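Should pipettes be hung up or laid flat between uses?

Asked in Lab Basics, 7th February

I look after the teaching bench at a small college and we have a handful of single-channel pipettes shared between two groups. The students put them down on the bench on their sides, often with the tip still on. I've started asking people to hang them on the stand, but one of the other technicians says it makes no difference as long as there's no liquid inside. Is she right? Also, the bar on our stand has a covering that has gone a bit wrinkled and I wondered whether that matters.

2 answers

Emiliano Gallegos
Hang them up. The main reason is liquid running back into the body. If someone lays a pipette down with a full tip, or holds it upside down, the sample can get past the tip cone and reach the piston and seal. After that you may get corrosion, sticking, or one sample contaminating the next. With an empty pipette and no tip fitted the risk is small, so your colleague is partly right, but on a shared bench you can't rely on everyone having emptied it.

The other reason is plain wear and tear. Pipettes on their sides roll, get knocked off, and pick up whatever was spilt on the bench. We had one go on the floor at Niltarcombe and it read low until it was serviced in April.

Our stand is a bar on triangular supports, and the pipette hooks over the bar just below the plunger end:

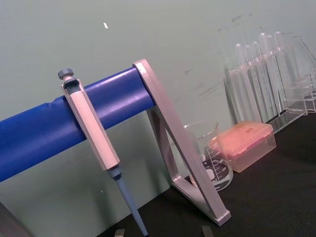
Pipette on the blue bar, tip cone pointing down, with a beaker and the tip box alongside.

Ours has a few wrinkles in the covering too, with a crease near where the pipette hangs. I wouldn't worry about it. Check that the hook sits fully over the bar and doesn't slide when you let go. If the covering is split or sticky, replace it, as you won't get it properly clean.

A few other things we ask students to do:
Eject the tip before hanging the pipette up.
Keep the lid on the tip box when it isn't in use.
Wipe the handle and the bar with 70% ethanol at the end of the session, if the maker's instructions allow it.
Turn an adjustable pipette back to its highest volume overnight. Opinions differ on this one, but it takes two seconds.

Comment from the asker: Thanks. Do you keep the beaker by the stand for used tips?
Reply from Emiliano Gallegos: I'd use a proper waste pot for those. Glass beakers get borrowed for other jobs.

Urkden
Agree with the above. We use a carousel stand from Sukance, takes up less room but it does tip over if you only load one side. Flat in a drawer is fine for long storage if they are clean and dry. Check the calibration when you get them out again.

37 people found this page helpful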